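Section 4. Setting Up the Plate and Produce Station

This section covers the table-top station for the Traneler cell: laying the mat, placing the rack and plates, and checking both camera views before your first run. It is our favorite part of the whole set-up, because once the station is right you get to watch the arm find things by itself! Please finish Section 3 (mounting and homing the arm) before you start.

Before you begin

You will need the gray mat, the dish rack, the three plates, the play food kit, a soft brush, a lint roller and the 2 mm hex key from the Butent tool roll. Set aside a good stretch of time for your first go. You'll be much faster the next time.

CAUTION: Keep the arm in HOLD whenever your hands are inside the work area. HOLD keeps the joints stiff but lets the cameras run, so you can still see what you are doing on the screen.

4.1 Laying the mat

1. Clear the work surface and wipe it down. Let it dry fully.
2. Unroll the mat with the fuzzy side up. If it has been stored rolled, leave it flat overnight. Curled edges throw shadows, and the wrist camera picks up every one of them.
3. Square the long side of the mat to the wall. Press it flat from the center outward.
4. Go over the mat with the lint roller. A few specks do no harm, but clumps of fiber near the pick area should come off.

NOTE: The mat will always look a little patchy under the lights. The Skesero software expects this and handles it very well, so there's no need to keep brushing.

4.2 Placing the rack and plates

5. Set the rack down parallel to the wall, with the loop-shaped end bracket on the left.
6. Check that the rack sits flat along its whole length. If it rocks, open the hinges and close them again – that nearly always cures it.
7. Stand the beige plate upright between the dividers on the right-hand half of the rack.
8. Lean the blue plate in the wide bracket at the right end, with its hollow side toward the front.
9. Lay the green plate flat on the mat in front of the rack, a little left of center. Leave 200 mm clear on the side where the arm comes in.
10. Leave the left part of the rack empty. The arm needs those slots as targets later on.

4.3 Checking the wrist camera and fingers

11. Wipe the wrist camera lens with a dry lens cloth. No sprays, please.
12. Check that both finger tips are clean and that the screws at the base of each finger are snug. Use the 2 mm hex key and stop as soon as you feel it bite.
13. On the Skesero panel, choose Fingers, then Open Wide. Both tips should show in the lower corners of the wrist view. If only one appears, the camera bracket is twisted. Loosen it, straighten it and try again.
14. Set the lamp to 55 percent. White surfaces next to the mat may still wash out in the wrist view, and that is fine as long as the mat itself shows clear texture.

4.4 Adding food and comparing views

15. Put one piece of play food on the green plate, leaves to the right. Red and orange pieces are great to start with because they stand out so strongly against the gray.
16. Look at the fixed camera view. All three plates should be in sight, and nothing should hide the food.
17. Place a carrot on bare mat and jog the arm until the carrot comes into the wrist view. The fingers should be wide apart and well clear of it.
18. Compare your two views with the pair that follows, fixed camera first and wrist camera second. Yours don't need to match exactly, so don't fuss over a small shift in the plates.

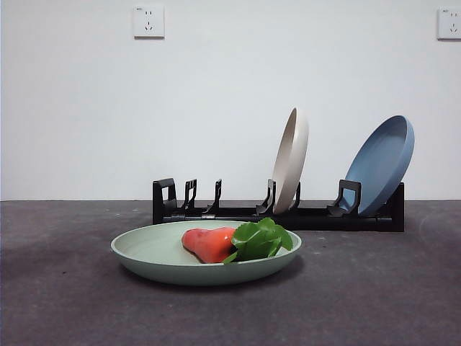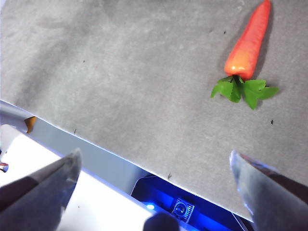
4.5 Saving the station

19. Choose Station, then Save As, and type a name you will recognize. The Šťastný controller keeps the plate positions, lamp setting and camera settings together under that name.
20. Release HOLD and run the Look Only routine. The arm moves over the mat without picking anything up.
21. If the screen shows code 2954, the saved views and the live views disagree. Go back to step 16, check for a plate that has slipped, and save again.

CAUTION: Stay clear of the arm during Look Only. It moves slowly, but it does not stop for sleeves or cables.

When Look Only finishes with no codes, go on to Section 5 and try your first pick. Have fun with it!

Traneler Set-Up Guide | Revised 12/02/2021 | Contact support | Back to top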